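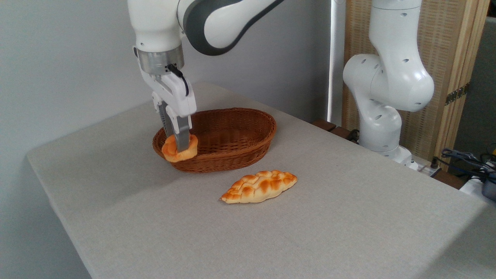 Figure 3. The bread task at the Grimville bench. One arm holds a bun at the rim of the wicker basket; the second arm is folded at the right of the table.

4.2 What we bought, and in what order

I'll admit the budget for this bench started life on the back of a seed catalog. We had one pot of money from the Bruseck fund, it had to be spent by November, and the first quote I got (for two arms, both with grippers, plus a service plan) ate nearly all of it. So we split the order. Both arms came in the first round, and only one gripper did. Figure 3 shows the bread task, which we chose partly on price: a basket, a bun and a braided roll cost next to nothing to replace, and that matters when you're going through 222 trials!

The gripper came to $3120 with its cable and mounting parts. I had penciled in $1954 from an old Deschamps price sheet, and the gap came straight out of our spares line. If you're planning something similar, please get a fresh quote before you write the proposal, and ask whether the flange adapter is included (ours wasn't, and we lost two weeks to that).

Small stuff added up too. We set aside $100 for table dressing and props and overspent it right away, mostly on cloth. Cable management got no line at all in the first draft, and I'd give it one next time. Baked goods are a running cost, so we moved them out of equipment and into supplies, a change the Drovby office asked for and one I should have thought of myself.

Would I still buy the second arm up front? I think so. Ordering the pair together got us one delivery and one mounting visit, and the two-arm version of the task (Section 6) was always in the plan. The downside is plain enough: for the single-arm trials in this section we were paying for service on hardware we didn't need yet. Table 2 lists that cost on its own row so readers can leave it out of their own math.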